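The screws at the tip

I have been looking after a two-arm cell for long enough to distrust anything printed in a maintenance schedule. The one that came with ours asks for a full check of the grippers every November. Once a year! Whoever wrote that has never run a pair of fingers into the side of a plastic bin all afternoon.

So I do it my own way, and I'm writing it down mostly so I can find it again.

First job is always the fingers. Each one is held on with small screws, and they work loose. The Kovalchuk guide says to put threadlocker on them and forget it. I tried that, and then I had to swap a finger and nearly rounded off the head getting it out. Now I leave them dry and check them with the short Allen key. If one turns at all, it comes out, gets wiped, and goes back in. I don't use a torque driver for this and I'm not convinced anybody's wrist is worse than the cheap ones.

The second thing is whether the tips clear the wall of the bin. A frosted or clear wall is a bad thing to approach with a wrist camera, because the glare comes and goes with the angle and the depth reading goes with it. Dutard, the software we plan with, claims to handle see-through surfaces. I'd say it handles them some of the time. I bring the gripper in by hand on slow and look at it myself.

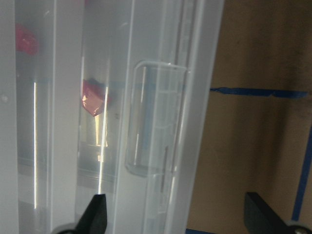

Wrist view, up close to the bin wall. Red pieces behind the plastic, finger screw at bottom right.

If the tips touch before they should, I go back to the tool offset before I touch anything else. Last time it was off by 4 millimeters on one side, and I had already wasted a morning blaming the camera calibration. The vendor's answer to everything is to recalibrate the camera. It takes 41 minutes and in my experience it fixes the problem it was meant to fix less than half the time.

Then the base plates. Bolts at the corners, checked in a cross pattern, cold, before the arm has moved. After that I look at the cable. It needs a loop big enough that the wrist can turn without pulling on the connector, and small enough not to snag on the edge of whatever you're reaching into. There's no number for that, whatever Nilta's wiring sheet says. I move the arm to the worst pose I can think of and watch the loop.

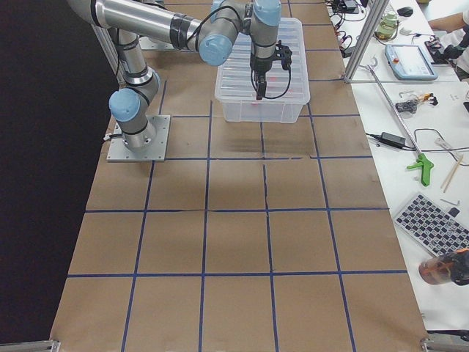 Straight down into the open bin, which is where a tight cable shows itself.

The tape grid I treat as a consumable. It is handy for putting things back where they were, and I don't trust it for anything finer than that. Paper creeps. When the seams start to ridge I pull it up and lay it again, and I redo the lines with a steel rule.

Two arms on one bin is the part I like least. Each arm can be perfect by itself and the pair can still be wrong, because the two bases have to agree on where the table is. Telus sells a nice-looking routine for this. I ran it 7 times in a row and got answers that didn't match well enough to make me want an eighth. What I do now is send both grippers to the same taped corner, one after the other, and compare. Then a lid. A lid is a good test, since it shifts if either side is even a little late, and you don't need a chart to see it.

The cycle counter said 1,641 when I last did the whole list. I write that number on the plate in pencil. The log file has it too, but the log file has been wiped by an update before.
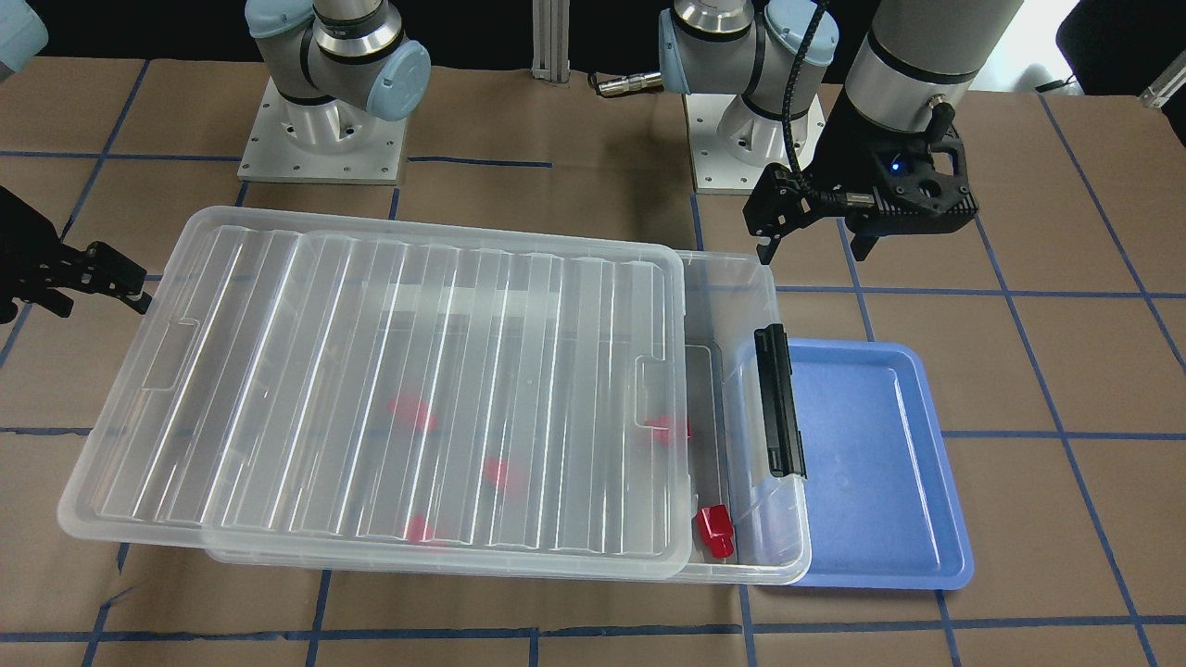 One reader wrote in to say that the taped corner check only proves the two arms agree at that one corner, and that I ought to be doing it at all the far ones as well, with the wrists turned. Fair enough. I've been doing two corners and calling it good. I'll add the rest, though I'm keeping the wrists straight until somebody shows me a case where it made a difference.

Still on the list for next time: a longer Allen key for the rear bolts, and a fresh roll of blue tape.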